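1/ I moved to Cendau in July and had 28 days between signing the lease and starting work. I used them to set up a kitchen from nothing, almost all of it secondhand. Writing down what I learned in case it helps someone with an empty apartment.

2/ Background: my old place was $1193 a month and came with a stocked kitchen. The new one is $1244 and came with a stove, a fridge and one drawer that sticks. I did not want to put a full set of new stuff on a credit card.

3/ I made a list before I bought anything. I wrote down what I cooked in a normal week and then what each meal needed. Eggs, rice, soup, toast, pasta, some kind of roasted vegetable. The list was a lot shorter than the "first apartment" checklists online.

4/ Where I looked: the Mathias thrift store on the east side, the Fistby app for local listings, and the Jukberg Street sale, which runs all morning in the church parking lot. Mathias had the best dishes. Fistby was better for pots.

5/ Toasters are everywhere used and most are fine. Ask the seller to plug it in. Push the lever down and see that it stays down, then look at the coils on both sides of each slot. Check the cord for cracks near the plug. Dump the crumbs before you bring it home.

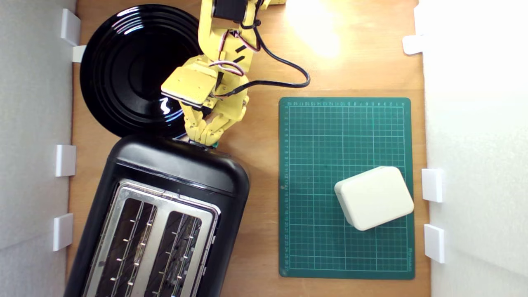 Toaster and black plate

6/ Things I would still buy new: cutting boards, sponges and towels (obviously), anything with a nonstick coating. Scratched nonstick is most of what you find on the pan shelf. I picked up 2 stainless pans and skipped the rest.

7/ Dishes. Don't look for a matching set. Pick a color and stick to it. Mine is black, so any black plate or bowl I come across goes with the others even if the shape is different. Gloss shows water spots more than matte does. I still like it better.

8/ Run a fingertip along the rim of every plate in the store. You will feel a chip before you see it. Turn it over too, the foot of the plate can be rough enough to scratch a table. And measure your cabinet first. Big dinner plates did not fit in my upper shelf and the door would not close. 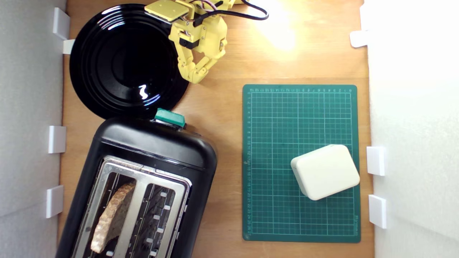 9/ Knives: one decent chef's knife and one small one. I bought both used and paid a guy at the Jukberg Street sale to sharpen them while I walked around. He was done by 10 am.

10/ What I got wrong: bought a blender with no lid, thinking I could order one. The lid costs more than the blender did. Also bought too many mugs. They were cheap and I wasn't paying attention.

11/ What I still need: a colander, a bigger soup pot, and a can opener that works. I check Fistby in the evening, most people here seem to post after dinner.

12/ Someone asked about smell. For plastic containers I leave them overnight with baking soda and warm water. If they still smell in the morning, they go in the recycling. Glass ones with lids are worth waiting for.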